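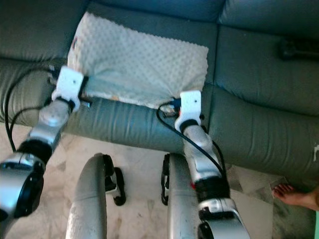

Cream dot-textured blanket laid across the sofa seat.

September
By Hajnalka Balogh

Throws and seat covers: notes for the common room

The lounge at Prasutside now has a blanket on the sofa seat. Several readers asked how to keep one flat on leather, which has little grip. The method below is the one we use at Girkatell.

Wipe the seat with a barely damp cloth and let it dry. Grit under a blanket will mark the leather in time. Shake the blanket outdoors before it goes down.

Lay it with the raised dots facing up. Take hold of two opposite corners and draw them apart until the middle lies smooth, then deal with the edges. A corner that has folded under should be lifted and reset – pulling it sideways only moves the crease along. Stop short of the cushion seam. Fabric that crosses a seam works its way down into the gap each time a person sits.

If the blanket is to stay put all day, leave 12 cm spare at the back and tuck it in behind the cushion. Smaller pieces can simply rest on top and be straightened in the evening.

Washing: 40 degrees, gentle cycle, inside a mesh bag. Dry flat. Tumble drying flattens raised dots, and ironing finishes them off. Light colours show every crumb and tea spot, so check both sides before folding. Fasil Tekleab recommends cold water and plain soap on small marks, dabbed from the outside in.

Leather under a cover still needs air. Take the blanket off every Thursday and leave the seat bare until 9 pm.

Recent items
Juhász wool sale: what is left
Re-gluing a loose chair rung
Wasia storage bins, sizes compared
Curtain hems without a machine

This site uses cookies to remember your settings. By continuing you accept our cookie policy. Unsubscribe from this newsletter at any time.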